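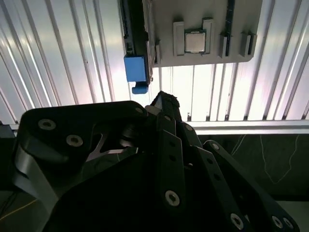

两个灰色卡块之间的处理器芯片，后面是带竖棱的白色金属板

Flondley 乐队招募键盘手、和声歌手及夏季巡演伙伴

我们是 Flondley，一支写中文歌、偏乡村和民谣的乐队，老家在 Wevham。新专辑《Jullo》终于录完了！一共11首歌，从写第一段副歌到交出最后一版混音，前后花了13个月。先行单曲放出去之后收到好多留言，有人说在长途车上循环了一整夜，我们几个看得特别开心，也更想赶紧把这些歌带到现场去唱。

现在乐队有木吉他、贝斯、鼓和一把小提琴，录音时的键盘和三声部和声都是东拼西凑叠出来的，上台就露馅了。所以想找几位能一起排练、一起上路的朋友。

招募岗位

键盘手一名。会弹钢琴和风琴音色，能看和弦谱，也能听着小样自己扒。专辑第六首有一段很长的风琴独奏，你要是喜欢那种慢慢往上推的感觉，一定会弹得过瘾。

和声歌手两名，男女不限。音准稳、耳朵灵，愿意为一句尾音反复磨。会一点口琴或曼陀林更好，不会也完全没关系。

现场音频助理一名。负责演出用电脑里的伴奏工程、耳返分轨和线材整理，出过现场的优先，在校学生也欢迎来聊。

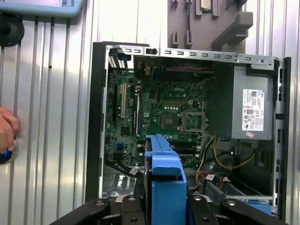 打开侧板的台式机，绿色主板露在外面

排练和演出安排

排练在 Bagheri 排练室，每周两次，都在晚上，结束后一般会去楼下吃碗面。巡演6月出发，一共走6座城市，都是小场地，最大的一间能站161人。我们偏爱这种离观众很近的地方，台下跟着唱的时候每个字都听得见。

排练有交通补贴，演出按场付费，巡演期间食宿和车票由乐队承担。具体数额面谈时会讲清楚，签了协议再开始排。

希望你

喜欢乡村、民谣或者老派流行，听得进别人的意见，也敢说自己的。夏天能空出完整的巡演档期，中途请假会很麻烦，请先看好自己的日程。年龄和学历不问，业余乐手也可以报，我们的小提琴手就是先在婚礼上拉了好多年才来的。 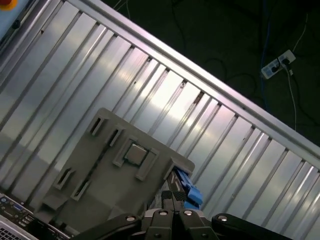
报名方式

请把下面几样发到乐队主页的私信，标题写上“应聘岗位＋称呼”：

一段不超过三分钟的演奏或演唱，手机录的就行，别加太多混响。
几句自我介绍，说说你最近在反复听的一张专辑。
应聘音频助理的朋友不用发录音，写写你做过的现场和熟悉的软件。

收到后我们会发两首《Jullo》的小样给你，请挑一首准备，到排练室合一遍。合完当天不会马上定，大家各自回去想想，再给每位来过的朋友答复。

名额招满后会在主页置顶说明。等你来唱！

Flondley 乐队
2018年1月7日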